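Speaker notes – "Two Grippers and a Soup Ladle"
Reltwood meetup, 10/24/24, main room after the break

**Slide 1 – opening**

Start without the bio. Say what the talk is: we compared two sets of gripper fingers, the Steleck pair that came with the arms and the softer Arno pair we bought in September, and I don't think the comparison tells you what the sales pages want it to tell you.

Ask for hands: who has bought fingers on the strength of a demo video? Put mine up too.

**Slide 2 – why kitchen stuff**

Most finger demos use foam cubes. Foam cubes forgive everything. A steel pot handle is thin, curved and slick, and the pot swings when you hold it off to one side. A plastic spoon is light enough that a small bump moves it before you've closed on it.
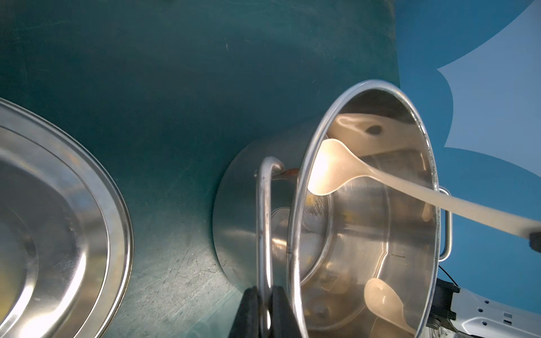
*Wrist view, fingers on the pot's loop handle.*

Point at the handle between the fingers. People see a closed gripper and write down "success." We did that ourselves for the first 14 runs, then threw those runs out. A grip only counted after that if the pot stayed put while the other arm worked in it. Say the new rule slowly; someone always asks.

Also mention reflections. Polished steel gives the wrist camera bright streaks that look a lot like edges. If your controller leans on that camera alone, you are testing the camera, whatever the title of your report says.

**Slide 3 – the spoon problem**

Spend up to 4 minutes here, no more.

A spoon flat on a table is the meanest object in the set. The neck is narrow, the bowl tips when you press on it, and the fingers have to get down next to the surface without scraping it.

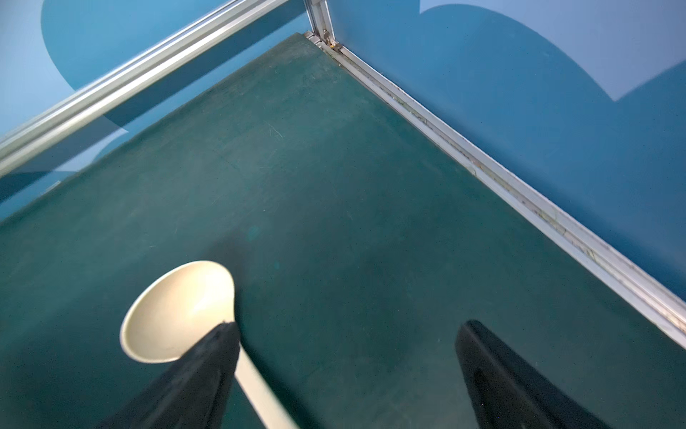

Kathleen Corrigan

(Leave her name up while I talk. The spoon protocol is hers and I only borrowed it.)

Her protocol has two starting poses, bowl toward the arm and bowl away from it. The vendor numbers I've seen don't say which way the spoon was facing. Ours changed enough between the two that I wouldn't trust any single figure, including the one I had on this slide last week. I took it off.

What I will say about the fingers:

- Steleck: stiff, predictable, bad when the approach is a little low.
- Arno: kinder to a low approach, but they bend, and the bend makes the tip position a guess.
- Both: fine on the ladle once it's standing up in something. So is almost anything. I could probably do it with barbecue tongs.

**Slide 4 – two arms, one pot**

This is where the fancy controller was supposed to earn its price. Nilsuwan sells it as "coordinated." In our setup that mostly meant one arm waited for the other. Waiting is fine. I'd have liked to see the word "waiting" in the brochure.
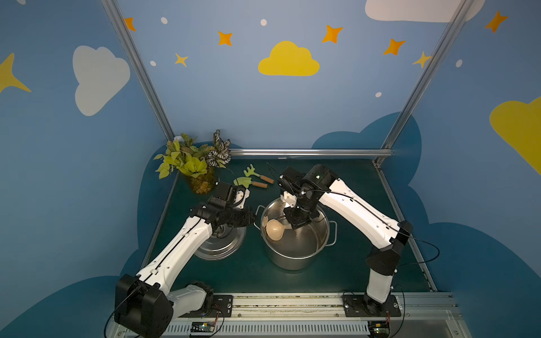
Photo: Vichien Saithong

Talk about reach. With one gripper down in the mouth of the pot, the wrist angle is decided for you by the rim. Change the fingers and you change how far down the wrist has to go, so longer fingers can look smarter when they're only longer. We didn't match lengths at first. Own up to that before somebody in the back does it for me.

Then the fixed camera. It's dull and I've come around to it. The wrist views are better for the last bit of the approach, but when a run goes wrong, the overhead footage is what settles the argument about which arm moved first.

**Slide 5 – resets**

Slow down here, I rushed this at the practice run.

Putting the things back is part of the test. If the same person sets the ladle down the same way every time, the controller gets an easy life. If they get tired and sloppy, it gets a hard one, and the finger set being tested late in the day takes the blame. We swapped the order of the fingers halfway through. It helped some – I can't prove how much.

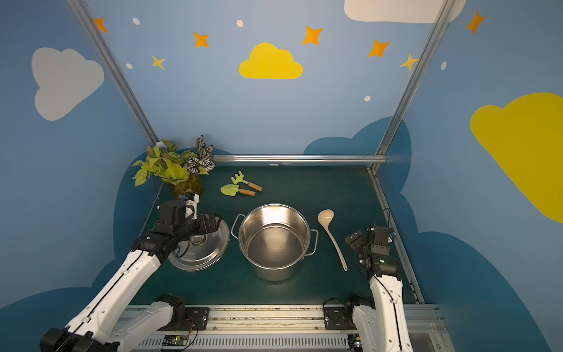
Kathleen thinks I'm being too hard on the soft fingers, and wrote back on the draft that a bent tip is still better than a scratched table, and that if I want a precise tip position I should measure the bend and stop complaining about it. Read that out. She has a point about the measuring. I still wouldn't buy a second pair until somebody has done it.

**Slide 6 – what I'd ask a vendor**

Which way was the object facing? Who reset it? What did you count as a grip, and for how long did it have to hold? Were the fingers the same length?

If they can't answer the second one, move on to the next booth.

**Questions**

Likely one: "So which should I get?" Keep the stock fingers, fix your approach height, and run your own spoon test in both poses before spending anything. Price list is in my bag if anyone wants it, but don't put it on the screen.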